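Bruvik collection FAQ – the stuff people keep asking me

What is Bruvik?
It's my name for our takeout-packing dataset. I run the collection side at Hatumport, so I'm the one who answers the emails (sorry if yours sat for a while!).

What counts as one example?
One full try at the task, from the start signal to the moment the operator lets go of the controls. We keep the arm positions and all the camera views together, so please don't split them up when you download.

What does the task look like?
Cups, lids, straws, carriers and a paper bag, pretty much. I move things to new spots between tries, and I'm not neat about it on purpose – a model that only ever sees a tidy table gets lost on a messy one.

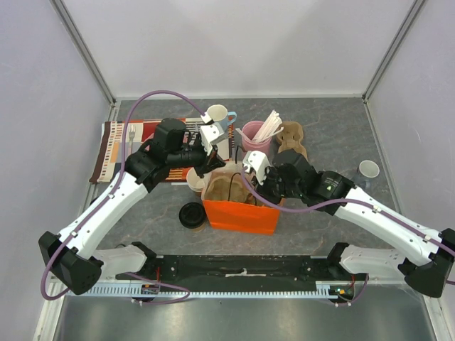
Both grippers at the orange bag, fixed camera view.

How many examples are there?
987 in the current release, and 38 of those are held back for testing. My own sessions run to 20 tries and then I need a coffee.

Do you throw out the bad ones?
Nope! I tag them and leave them in. Fumbles followed by a good recovery are some of my favorite examples to train on.

Why bother with the wrist views?
They get in close, and that's what you want when you're trying to learn a grasp.

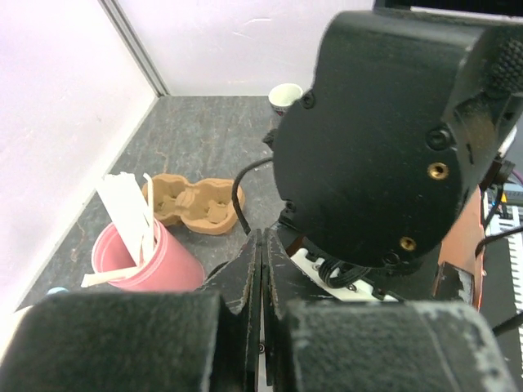

The catch is that the arm's own parts take up a lot of the view, so I'd train with the fixed camera too. I tried wrist-only once and went right back.

Can I add my own examples?
Sure, just use the Guteck file layout and send me a small batch first.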